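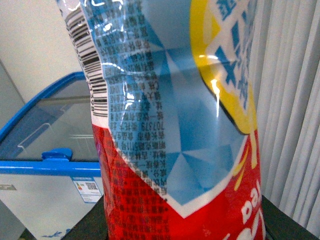
Fig. 6. Drink bottle with glossy label, standing upside down.

6. Setting up the Prunine scanner for the shop counter

This section is for the person who installs the scanner the first time. If your scanner was already paired with the base, go to 6.3. The cash register program must be installed before you start (see section 4). All steps are the same for the Hanwood base and the older Rashti base, except where it is written.

6.1 Placing the base

1. Choose a flat place on the counter, to the right or to the left of the register. The cable of the base is 300 cm long, so please measure before you drill any hole.
2. Clean the counter with a dry cloth and remove the paper from the two rubber strips.
3. Press the base down and hold it for 24 seconds.
4. Connect the power cable first and the USB cable second. On the Rashti base the order is opposite.
5. Wait until the small light on the base stays green.

Note: A blinking green light means that the base is looking for an update. This can take several minutes when the shop network is slow. Do not pull the cable in this time.

Caution: Do not place the base on top of a card terminal or next to a magnetic tag remover. The connection with the scanner will be lost often, and the tag remover can damage the base.

6.2 Pairing

1. Put the scanner into the base and leave it until you hear one long tone.
2. Take it out. Hold the trigger and the side button together until the light becomes blue.
3. In the register program, open Devices, then Scanners, then Add.
4. Select the scanner with the same last three characters as on the sticker under the handle.
5. Enter the code 482 and press Confirm.
6. Scan the test code on the back cover of this guide. The word READY must appear in the program.

If READY does not appear, repeat from step 2. After the third try, turn off the base, wait one minute and begin again with 6.1, step 4.

Note: One base can keep two scanners. The second scanner is paired in the same way, but the first one must be in the base and not in the hand.

6.3 Sound and light

The scanner gives one short tone for each good reading. For a quiet shop, for example a book shop or a pharmacy, you can change it to vibration.

1. Open Devices, then Scanners, and click the name of your scanner.
2. Under Signal, choose Tone, Vibration or Both.
3. Under Volume, move the slider. The change is heard after the next reading -- there is no Save button on this page.

6.4 Reading distance and difficult labels

The factory distance is 200 mm. It is good for boxes, books and most cans. For round or shiny packages please do the following:

1. Hold the item with one hand so it does not roll.
2. Point the light line across all bars of the code. The code may be upside down, the scanner reads it in both directions.
3. Tilt the scanner a little to one side if the lamp above the counter makes a white spot on the code.
4. If there is still no tone, come closer slowly with the trigger pressed.

For frozen goods, wipe the ice from the code first. For very small codes, such as on pens or lipsticks, switch on Fine Mode in the same page as the volume. Fine Mode uses more battery, so switch it off again when you have finished.

Caution: Do not look into the light line, and do not point it at customers or children.

6.5 Unknown items

When the program does not know a code, it shows a yellow window with an empty name field.

1. Type the name and the price. The tax group is filled in from the last item, so check it every time.
2. Press Keep to save the item, or Once to sell it without saving.
3. Items saved with Keep go to the list New Items. The manager must approve them before they appear in the reports.

6.6 Battery

A full battery is enough for one working day. In December, or in any other busy season, put the scanner back to the base between customers. Use only the Fleledine battery pack that came in the box -- other packs may fit, but the cover will not close properly.

Section revised 11/14/22 by Marcela Skála. Steps 6.2.5 and 6.5.3 are changed from the previous edition.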